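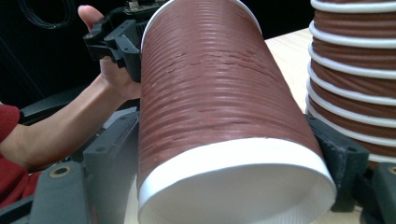
*One of the ripple cups, a bit squashed in the middle.*

So I've been meaning to write about the cups since January, and I keep putting it off because every time I sit down to do it I remember there are still four sleeves of them on top of the fridge and I get annoyed all over again.

If you've been reading for a while you know I do a hot drinks table at the Clunside winter market. It's cocoa, cider and one big urn of black tea for the three people who want tea. For the first couple of years I used plain white paper cups with those slide-on cardboard sleeves, and the sleeves drove me up the wall. They slip. They come flattened, so you have to pop every one of them open with cold fingers. Kids pull them off and wear them as bracelets (cute, but then the kid is holding a very hot cup). So last fall I decided I was done with sleeves forever and I was going to buy ripple cups like a real coffee shop.

And I love them! I want to say that first. The brown ridgy wall goes all the way around, so there's nothing to slide off, and you can hold a full cocoa right out of the urn without doing that finger-tip juggling thing. They look nicer too. The reddish brown with the little strip of white down by the base is so much more cheerful than plain white, and people kept telling me the cocoa tasted better, which I'm going to go ahead and credit to the cup.

My problem was quantity. The place I order from sells them by the case, and a case is 1,000. I thought okay, that's a lot, but they keep. Then I saw that two cases shipped free and one case did not, and the shipping on one case was so ridiculous that I sat there at eleven at night and talked myself into 2,000 paper cups. I live in a one-bedroom apartment. I would like you to picture that.

Ripple cups don't stack the way plain cups do, either. The plain ones nest down into practically nothing. The ripple ones have that extra layer, so a sleeve of them is long, and the boxes are about the size of a nightstand. One of them was my nightstand for most of November. I put a scarf over it and a lamp on top and it was fine until I needed to get into it.

We had a great market, though. I counted what was left when I packed up because I wanted to know for next year, and I'd gone through 811 cups. That's a personal best by a mile (the year before was 301, but it rained the whole time and the band canceled). I was so tired I sat in the car with the heater on for twenty minutes before I drove home.

Okay, so, the denting. The ridges look sturdy, and against heat they are, but they're still paper with air behind it. Anything that presses on the side leaves a mark. You get that band of little creases around the middle where the ridges fold in on each other, and they don't spring back. I tried. I stuck my hand inside one and pushed out with my knuckles and it just made a different dent.

Some of mine got it from being packed badly, and that was all me. I had a sleeve in a tote bag with the Nuvanen kettle on top of it, and the kettle weighs as much as a toddler. Others got it from me grabbing too hard when I was trying to get one loose from the stack. The trick, I've learned, is to hold the stack low and twist a tiny bit as you pull. If you squeeze and yank you get two cups and a dent.

Does a dented one still work? Mine did. I filled a handful of the creased ones with hot water and left them on a baking sheet overnight, and in the morning the sheet was dry. I did the same with lids, and the lids fit fine as long as the rim was okay. The rim is the part to be picky about. I check two things now, the rim up top and the rolled edge around the bottom, and if both are nice and round the cup goes in the keep pile no matter what its waist looks like. If the rim's bent it goes in the craft box.

And the craft box is getting a little out of hand, so here's where a few of them have gone:

- Seed starting. I poked a hole in the bottom with a skewer and put basil in, and it's coming up on the windowsill now.
- Holding paintbrushes. The ridges mean you can pick the cup up with wet hands.
- Bacon grease. Sorry, but it's perfect.
- Screws from the Skultano shelf, which I took apart in order to make room for the cups.

That last one stings a bit. It was a good shelf! I do want to put it back up, and I figure if I can get the rest of the first case used up by spring there'll be a wall for it again. My sister-in-law has a graduation party coming up and she's already been told what everyone will be drinking out of. I also dropped off a couple of sleeves at the McKinnon Street library for their story hour, and they were very nice about it, and I think they'd take more if I caught them at the right moment.

For next year I'm ordering one case and paying the shipping. I'm also getting the smaller size for the kids, who never finish a big cocoa anyway and leave it on the hay bales. If anybody local wants cups, leave me a comment and I'll bring them to you. I will bring them to your door.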